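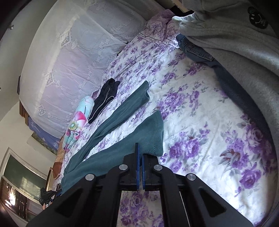

What is the usual order for folding a pair of trousers on a flat surface?
The trousers are laid out at full length, one leg is placed over the other so that the seams meet, and the length is then halved from hem to waist, once or twice according to the depth of the shelf.

Folding trousers

Trouser folding is the reduction of a two-legged garment to a flat rectangle for storage. A bed is often used as the working surface because it takes the full length of an adult leg. A printed sheet does not affect the fold.

Preparation
Pockets are emptied and the zip closed. Each leg is smoothed from the waist towards the hem. Lengthwise creases left by drying are pressed out by hand or with an iron.

Methods
In the halved fold, the finished piece is a quarter of the original length. In the thirds fold, used for drawers, the piece stands upright on its folded edge. Rolling suits soft fabrics and travel bags, but leaves wide hems uneven.

Storage
A shelf 30 cm deep holds most halved trousers. Stacks are commonly kept to 10 pairs, as the lower ones crease under load. Dark garments are stored apart from pale ones where the dye is not fast.

See also: Ironing; Hanger; Linen cupboard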